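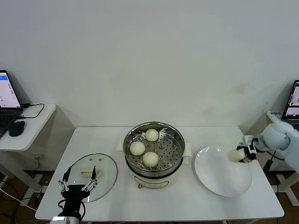

**Ticket 631 - "contact-aware" grasp policy, claimed gain on steamed buns**
Status: reopened
Opened by: Esi Ankrah
Assigned: Gaëtan Baudry

**Esi Ankrah**
Reopening. The Mekora draft says the new policy beats the baseline on soft food, and I can't reproduce that. I ran 15 trials per policy, steamer to plate. Baseline got 8 clean transfers, the new one got 7. To me those are the same number.

**Gaëtan Baudry**
Which checkpoint? Killian's results came from the Guren branch.

**Esi Ankrah**
Guren branch, config copied from the draft. Log header:

```
policy: guren/contact
task: bun_to_plate
lid: off before start
success: bun on plate, skin intact
```

**Killian Ferrand**
The draft doesn't require intact skin. Success there means the bun ends up on the plate. Rescore yours that way and I think you'll see the gap.

**Esi Ankrah**
Then the draft should say so. It says "gentle transfer" in the abstract, and a dented bun on a plate isn't what a reader will picture. I'll rescore, but I want both columns in the table.
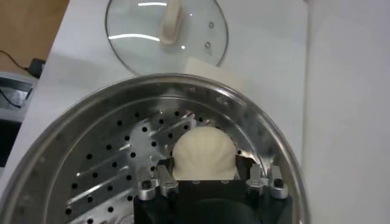

Rescored from the wrist videos. Both policies go up, and the gap is still one trial. Most of what I failed was squeeze damage on the sides of the bun, and I see it with either policy. I also can't find a point in the force traces where the contact term changes the closing command. Is it even switched on?

**Gaëtan Baudry**
Checked. It loads, but the Jikov driver clips the command before the term can do much. Could be the same in Killian's runs. I can't tell, the clip value wasn't logged back then.

**Killian Ferrand**
I'd be surprised. The difference was easy to see.

**Esi Ankrah**
Who scored those runs, and did they know which policy was running?

**Killian Ferrand**
I did, and yes.

**Esi Ankrah**
OK. To do before this closes:

- [x] log the clip value
- [ ] rerun with the clip raised, policy order shuffled
- [ ] Stojan Mujić scores from video, policy names hidden
- [ ] take "gentle" out of the abstract until then

**Gaëtan Baudry**
Clip logging is merged. Rerun is waiting on more buns.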